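Bench + cabinet notes, September

2:15 pm

Clearing up the gray bench and the wood cabinet before the Zevby order lands. Not a full clean, just enough to find things. Keeping notes as I go so the next person doesn't redo it.

Extrusion first. Black bars go back in the long rack, sorted by length, longest at the back. Anything under 6 inches goes in the offcut bin, NOT the rack. Cut list for the Wundov stand still needs one piece at 216 mm, so check the bars on the bench before opening a new one. I think one of them will do it with some left over. Deburr the ends this time please, I got a nice slice on my thumb from the last batch.

Cables. Same mess as always on the left side of the bench. Plan - pull everything that isn't plugged in at both ends, coil it, velcro, hang it. Don't use zip ties on the soft ones, they leave a kink. If a cable has no label it gets a strip of white tape with a question mark and two weeks to live.

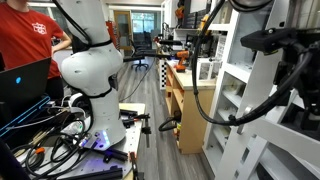 Drill lives on top of the cabinet. Keep it there, it's the one spot everybody looks. Battery goes on the charger at the end of the day, and bits go back in the Ledesma case, which is missing the 4 mm again. Ordered a spare. If you have the old one in a pocket, own up.

Cabinet lower section: cable loops and small stuff only. I would like a second shelf in there, measured the gap and got 29 cm clear, then got a differnt number on the other side so the thing is out of square. Not fixing that today. Shelf cut a hair short and shimmed will be fine.

Little white box on the cabinet top can stay where it is. Wipe the clear sides with a damp cloth, no solvent, it'll haze.

Checkerboard: leave it alone. Do not lean stuff on it, do not hang a jacket on it. If you have to shift the cabinet, slide it straight out to the right and put it back on the tape marks.

3:40 pm

Slower than I wanted. Went thru the clamps. The Ultus one has a stripped thumbscrew, bagged it with a note. The others just need a drop of oil on the thread.

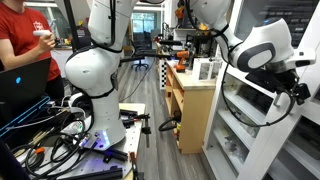

Bench and cabinet, clamp with the upright rod at right, cable pile still to sort.

Loose connectors go in the divided tray, caps on. Clear bags and wrap in the trash unless there is a part number written on them, in which case tear off the number and tape it in the back of this book. Lost one that way in the spring and had to guess at the thread.

Still open:
- label maker tape (black on white, the wide one)
- hooks for coiled cables, the pegs are too short
- 216 mm piece, cut and deburr
- shelf for cabinet, ask if there's scrap ply before buying
- Zevby order, check the packing slip against the list this time

Stopping at 5, rest of the cables tomorow.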